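Deformable Things, Part One: Demonstrating on a Bed

April 2026

I have spent most of this spring on a task that sounds trivial when I describe it to relatives: pick up a garment from a bed, lift it clear of the surface, put it where it belongs. The robot will eventually do this with an arm. For now a person does it with the gripper in one hand, and the recordings are what we train on.

This post is about the demonstrating side. I will write up training separately, when I have results worth a plot.

The reason we moved from remote control to a hand-held tool is throughput. With the Linden teleop station I could produce usable cloth episodes, but slowly, and my hands learned bad habits from the lag. I would close the fingers, wait to see them close, then move. Every episode had a pause after the grasp, and the policy reproduced the pause faithfully. With the tool in hand there is no lag to wait for, and the pause went away within a day. What came in its place is a different set of problems, most of them to do with where a human wrist will go and a robot wrist won't.

The grasp itself is the easy part. On knitwear the fingers need a fold to close on. If the garment is lying flat you push in slightly and let the cloth bunch before you squeeze. If it is already crumpled you take the highest ridge. We tried specifying a grasp point for each garment type and gave it up, as the demonstrators spent their attention on finding the point and their motion turned stiff. The current instruction is one line long: take the ridge nearest the tool, lift until the lowest part clears the bed, hold, then travel.

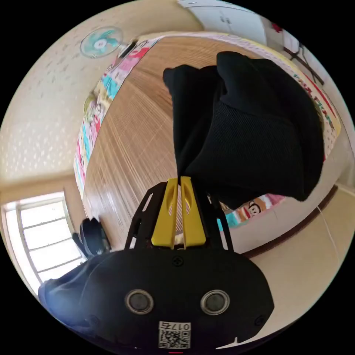 Werkerov Home Manipulation Group

The hold matters more than I expected. Dark knit is hard on the depth estimate, and a garment in motion is worse. A short hold with the cloth hanging gives the tracker time to settle and gives the model at least a few clean views of the shape it has to carry. Sheldon Grewal argued against it on the grounds that it is the teleop pause all over again. He has a point. The difference is that this one is deliberate and has the same length in each episode, so it can be trimmed in preprocessing if we decide we don't want it. I would prefer to have it and cut it.

Height is the other variable. A garment held high stays out of contact but fills the view and hides the bed behind it. Held low, it drags on the mat and the drag shows up in the motion as a small hitch. Thérèse Paquette went through a batch in March and sorted episodes by whether the bed surface stayed visible during travel. The ones where it did were easier to localize, by a margin large enough that we changed the instruction.

Bedrooms are a good place for this work, mainly for the texture. Our bench at the office has a plain gray top and plain gray walls, and the tracker would drift there after a fast turn. A real room has printed bedding, a woven mat, wallpaper with a small repeat, a window on one side. The repeat in wallpaper can cause false matches, so it isn't all gain, but a bed with a cartoon print on it is about as distinctive as a landmark gets. I have stopped asking people to tidy prints away.

The bamboo mat deserves its own paragraph. We had been treating it as part of the background. Then Elba Retamal pointed out that in a house where such a mat is used, it gets folded and moved, and a robot that can lift a sweater and not a mat is going to be stuck sooner or later. A mat is an awkward object. It bends readily along one direction and resists in the other, so it behaves like cloth or like a board depending on which way you pull. Grasp it on the bound edge and it will usually come up in a curve. Grasp it in the middle and the fingers skate over the slats.
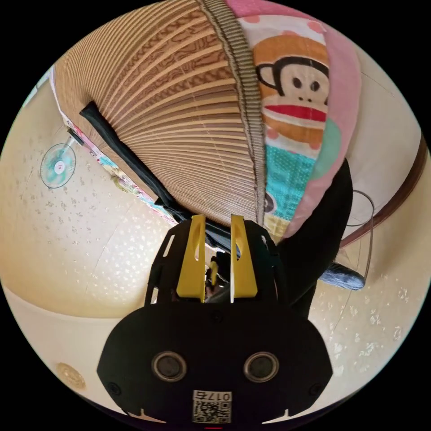
Devendra Dwivedi

I am the one who signs off on the episodes, so complaints about rejections should come to me. The criteria at present are these.

The fingers must be in view at the moment of contact. A strap or a corner of bedding lying near the object is fine, provided it isn't what gets grasped. The demonstrator's legs and feet may be in view; we mask for that later, and people who try to keep their feet out tend to lean, which tilts everything else. Lost tracking for more than 2 seconds is a rejection. So is regrasping, unless the episode is filed as a recovery.

Recoveries are a separate set and I want more of them. The first version of the policy was trained on clean lifts only and had no idea what to do with a slipped edge. It would carry on to the goal with nothing in the fingers. Gwilym Ifans then recorded an afternoon of deliberate misses, each followed by a second attempt, and those did more for the behavior than the previous week of clean ones.

As of this morning the set stands at 262 accepted episodes, garments and mats together. That is thin for mats. I also have an open question about speed. Practiced demonstrators go faster than our arm can follow, and slowing playback down is legitimate for a rigid object but doubtful for cloth, where the swing depends on how fast you moved. For the moment I ask people to move as if carrying a full cup, and I check the velocity trace afterward.

Next on the list is the Gistau arm, which has a longer reach and a wrist that turns further than the old one. Calibration starts when the mounting plate arrives.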